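Subject: Re: [trilside-growers] Starting leeks from seed, worth it?
Date: October 21, 2019

> I've been buying leek plugs from the Grevent nursery every spring and
> they always seem to come out skinny. Has anyone on the list started
> them from seed? I have one cold frame and a windowsill. Is it too much
> fuss for a small plot?

Oh, please do it! Leeks from seed are my favorite job of the whole winter, and a windowsill plus a cold frame is all I've ever had (my plot is the narrow one at the Tredton Road end, so I know about small).

A packet gave me 100 good plants last year, far more than I could fit, and I ended up leaving trays by the gate for anyone passing. The thick ones we pulled this month went into a soup so good I made it again the next night.

Since you asked about fuss, I've put down what I do, in order.

1. Sow in February, in a deep pot. An old florist's bucket with holes in it works great. Scatter the seed thinly, cover it with half an inch of mix, and keep it on the sill. They come up looking like grass, all bent over at first!
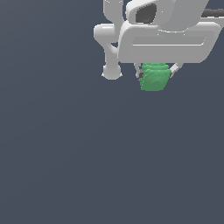
2. Move the pot to the cold frame once the seedlings are 3 inches tall. Prop the lid open on mild days and shut it at night.

3. Plant out when they're as thick as a pencil. Make a deep hole with a broom handle, drop one in, and fill the hole with water. Don't push the soil back, it washes in by itself.

4. Hill them up a little at a time through the summer if you want long white stems.

I bet your skinny ones were planted too shallow, or got thirsty in July. Mine did the same until I started making deeper holes.

I have seed left over and would love to share it, so write me off list if you'd like some.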